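Speaker notes: ordering printed cloth for a small shop
Skenlow makers' evening, Plullcombe, April 16, 2019

Start with the order, then colour, then shrinkage. Leave the price list until people ask for it.

We sell cushion covers and tea towels. Until February all our cloth came from Prajapati, printed to our own drawings. Minimum order 50 metres per design.

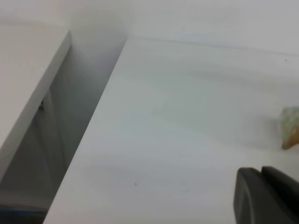
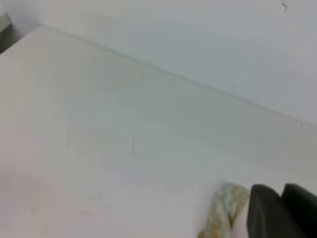 White surfaces in all four.

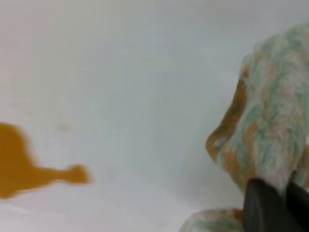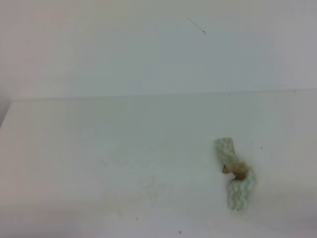 At the Zevness version of this talk, Skenlow's own members said the minimum was too high for anyone starting out, and that two or three people should share a run and split the cloth when it arrives. Fair point. Say that it works if everyone agrees on the base cloth first. We shared one run and ended up with linen when half of us wanted cotton.

Colour. The screen is no guide. Order a strip of your own colours on the cloth you mean to use, and look at it by a window and again under a lamp. Our dark green came back nearly black on linen and was fine on cotton. Pass both strips round.

Shrinkage. Wash a test square before cutting anything. Mark it at 450 mm each way, wash it, dry it, measure again. Do length and width separately, the two are seldom the same. Write the result on the roll label.

Numbers from last year, if asked: 276 covers sold, 472 tea towels. The towels take less cloth and less sewing. Covers bring in more per piece but the zips are slow.

Repeats. Ask the printer for the repeat size in writing. Check that the pattern meets at the selvedge. Ours was out by a few millimetres on the first roll and we had to cut round it.

Questions. Someone will ask about digital against screen printing. Keep it short, we have only used digital.

Collect the strips back in before the break.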